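The Green Cloth Years

I have ironed the same green tablecloth so many times that I could draw you its creases from memory. I bought it at a fabric outlet in Brestine, 70 inches wide and cheap as anything, and it has covered card tables, a ping-pong table and (once, in a panic) a window.

My theory is that a big plain cloth does more for a room than any amount of fussing. Throw it over a scuffed work table and suddenly you've got a place where folding, sorting and packing can happen — and you'll want to stay there!
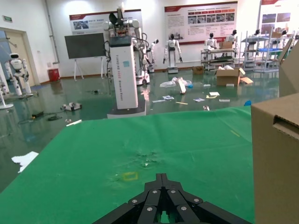

Wrinkles used to drive me up the wall. I'd smooth one corner and a dimple would pop up in the middle, so I'd start over, muttering. These days I give it one good tug and get on with the afternoon. Cardboard boxes go at the side, the tall ones with handle holes if I can get them, flaps left open until the very end.

Green hides tea, by the way. White doesn't, and I have 16 ruined napkins to prove it. In November I'm dragging the whole setup to my sister's place for her big closet clear-out, and she's already asked if she can keep the cloth. She can't.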